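Section 4. Your First Practice Run in the Simulator

Before you let the arm loose on your own bench, please spend an evening with it in the simulator. It costs you nothing but a little patience, and a dropped part in there never rolled under anyone's cabinet!

1. Start the Ponach viewer and load the bathroom room from the practice list. Give it a minute if your computer is an older one, as ours certainly is.

2. Set the speed to 20 percent. You will be tempted to go faster (we all were), but leave it there for the first few tries.

3. Switch to the wrist view and bring the gripper slowly down over the white block, where the small items are resting.

4. Line up with the short yellow cylinder, keeping one finger on either side of it, and stop before you close.

CAUTION: Save your joint limits before closing the gripper. Rafferty lost almost 33 saved positions by skipping this.

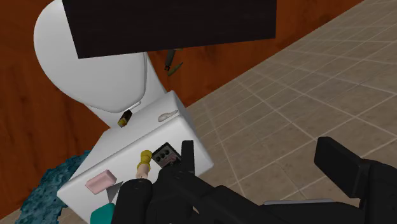 5. Close the gripper in small taps of the key, lift gently, and hold for 2 seconds before you move away.

NOTE: If the fingers pass straight through an item, contact checking is switched off. Turn it back on under Settings, reload the room, and begin again from step 2.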